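Open doors at the Tikkanen bottle works

If you have ever stood in front of the deposit machine at the supermarket and wondered where it all goes, I have a day out to recommend. The Tikkanen sorting and washing works opened its gates to visitors in July 2026, and I went along with my sister-in-law, two nephews and far too many sandwiches. We stayed until they started stacking the chairs!

You get there on the number 20 bus, which stops at the end of Tikamgate, and then it's a short walk past the allotments. At the gate we were given orange vests (child sizes too, well done) and put into a group with Radka Tomić, who runs the glass line and has the kind of voice you can hear over a glass line. She took us up the metal stairs first, and I'm glad she did, because from the walkway the whole hall suddenly makes sense. Crates come in on the river side, get tipped, get sorted by color, and the bottles go off in single file to the washer like very polite schoolchildren.

The washer is the star of the place. It is as long as a train car and it roars. Bottles ride through it upside down in little pockets, through one hot bath after another, and the labels come off in the second one. There's a hatch at the side where the wet labels pile up, a great gray mush of paper, and my younger nephew would happily have spent the whole afternoon there. Radka let him poke it with a stick. The mush gets pressed and goes off to be made into egg cartons.

After that comes the inspection booth, where we each got a turn in the chair. You look at bottles passing in front of a bright panel and press a pedal when you see a chip or a crack. I let two bad ones through and rejected a perfectly good one. Khadija Slaoui, who was sitting beside me and has done the job for years, caught all of mine without seeming to look up from her conversation. She told us the trick is to watch the light and let the bottles blur a little. I tried it and got dizzy, but I believe her.

Across the yard is the plastics side, which is newer and quieter. Clear and green are kept apart all the way through, since a bit of green in a clear batch tints the lot, and there were trays of flakes out on a bench so you could run your hands through them. The clear ones look like coarse sea salt. They leave here in big white sacks, and 35 sacks were lined up by the loading door waiting for the truck.

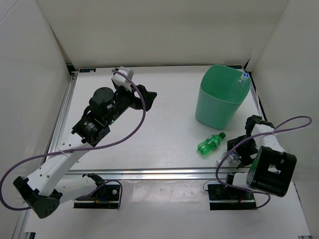
Green and clear bottles at the plastics side, one of them already in the bin.

Lunch was in the canteen: pea soup, rye bread and a cardamom bun, and the soup was so good that I went back for more. On the wall they have a row of old bottles dug up when the yard was repaved, including a lovely squat brown one from the Zilel brewery, which closed before I was born. Tapio Halonen was looking after the display and he collects the things himself. He owns 3,109 bottles, and he had the number ready before I'd finished asking. He also showed the boys how to find the mold seam with a fingernail and how to tell a hand-finished lip from a machine one. We have since checked every jar in my kitchen.

In the afternoon there was a workshop where you could cut down a bottle and turn it into a drinking glass. You score a line, pour hot water over it, then cold, and wait for the click. Lucrezia Caputo ran it with endless patience and a big box of bandages (one used, by me). The places go fast, so put your name down when you arrive. We were nearly too late and only got in when another family went off for ice cream. My glass has a bit of a slope to it, but it holds water and I've been using it every morning.

A few practical things. Entry was free and so was the workshop, but the canteen takes cash only. Wear closed shoes or you won't be allowed up on the walkway. It gets very warm near the washer. Strollers have to stay at the gate, and parking is limited to 200 cars, so take the bus if you can.

There's a smaller open afternoon planned for March, with the glass line only, and Radka says they hope to have the old hand-cranked washer running by then. We've already asked for four places.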